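Storell Application Planner, Spiral Edition

Item no. 260-B
Publisher: MacAulay
Format: spiral bound, soft cover, 58 pages
Updated: 2021-03-19

The Storell Application Planner is a workbook for students applying to college or graduate school. It keeps deadlines, essay drafts, test dates, recommendation requests and financial aid forms in one book that fits in a standard backpack pocket. It can be used alone or with the Storell wall chart, sold separately.

The planner covers up to four schools. Each school gets its own section with a cover sheet, a deadline page, an essay log, a contact page and a page for notes after a campus visit. Students applying to more schools can add refill sections, which are punched to fit the same spiral and snap in by hand.

What's inside

Master calendar, July through June, undated so it can be started in any year
School sections (4)
Recommendation tracker with columns for date asked, date reminded and date sent
Activities and work history sheets
Budget worksheet for application fees, test fees and travel
Transcript request record
Two pocket dividers for loose papers

The essay log is the part most changed from the first edition. It used to be one lined page per school. It now has a box for the full prompt, a box for the word limit, and space to record each draft and who read it. Tien-fu Tai, who wrote the original planner, redid these pages after using them for two application seasons with juniors at Skillville. 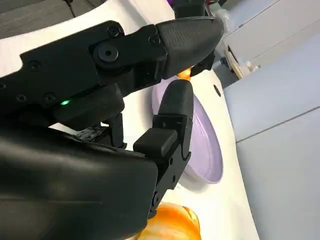 Paper is heavier than in the first edition and takes gel pen and highlighter. The recommendation tracker has also been moved to the front of the book, ahead of the school sections, so it does not have to be filled in more than once when the same teacher writes for several schools.

The budget worksheet lists fees by school and has a column for fee waivers. Amounts are left blank. Check each school's admissions page for current fees before filling it in.

Classroom and group orders

Schools and counseling offices can order the planner in packs of 54. Each pack comes with one counselor guide by Tin-yau Chiang. The guide gives a suggested schedule for the fall term and a set of short activities for an advisory period, including one on reading an essay prompt closely and one on how to ask for a letter. It also has a sign-out sheet, and this page may be copied.

Packs ship from the Tastham warehouse. Purchase orders are accepted from public and private schools. Please put the item number on the order and give a delivery address where someone can sign. Boxes are not left at loading docks.

Refills

Refill sections are sold one school at a time. They fit the spiral edition only. The older stapled edition cannot be refilled, and we no longer stock it.

Returns

Unused planners can be returned within 58 days. Packs must be returned complete, with the counselor guide. Refill sections cannot be returned once the wrap is opened.

Related items

Storell wall chart, laminated
Storell refill section, single school
Storell interview notebook
Counselor guide, extra copy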